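**Ticket 300: Pale patches in the roadway, side street along the paneled wall**
Opened by: Birsen Canpolat
Handled by: Güven Soylu, street upkeep desk, Trevumico
Status: waiting on second visit

**Birsen, Tuesday, 8:40 am**

Good morning, and thank you for picking this up so quickly after my phone call! I walk here every day with my shopping cart (the little two-wheeled kind), and the wheels catch on the lighter patches in the pavement. I'd also like somebody to look at the gutter on the sidewalk side while they're out, the side with the long white and gray wall.

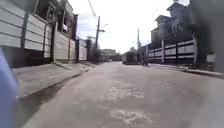
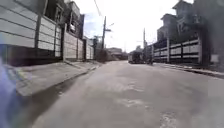

My neighbor Edeltraud Kälin thinks the patches date from when the water line was redone, and she has lived here far longer than I have, so I'd trust her on it. She says the filling went in during January, in miserable weather, and that it has been crumbly ever since. I can't swear to the month myself. What I do know is that I end up sweeping grit off my front step more often than I'd like.

**Güven, 10:15 am**

Hello Birsen, and thanks for such a thorough note, it's a pleasure to get one. I've gone through our records and Edeltraud has a good memory: there was a trench job by Veven, logged in January, with 23 meters of surface put back afterward. Two questions, whenever you have a minute:

- Do the patches feel loose underfoot, or just rough?
- Does water stand along the curb after rain, and for how long?

**Birsen, 12:30 pm**

I went out after lunch dishes and pressed on them with my heel, feeling a bit silly. The bigger one is rough but firm. A smaller one gave me a few crumbs, which I've kept in a jar in case they're of any use to you. As for water, after a good rain it sits along the curb until the next morning — Edeltraud puts it at 17 hours, and she is a very exact person.

**Güven, 3:05 pm**

Please do keep the jar! İlker Ağca from our paving crew will come by and would love to see it. My notes so far:

1. Rough but firm patch: grind the high edges, no digging.
2. Crumbling patch: cut out and refill. I've set aside 3,000 from the small repairs budget.
3. Gutter: run a hose along the curb and see where the water stops. It could be a low spot or plain old silt.

İlker will ring your bell first. If you're out, he'll try Edeltraud.

**Birsen, 3:20 pm**

Wonderful. Tell him there will be coffee, and the cart will be parked by the door if he wants to test with it.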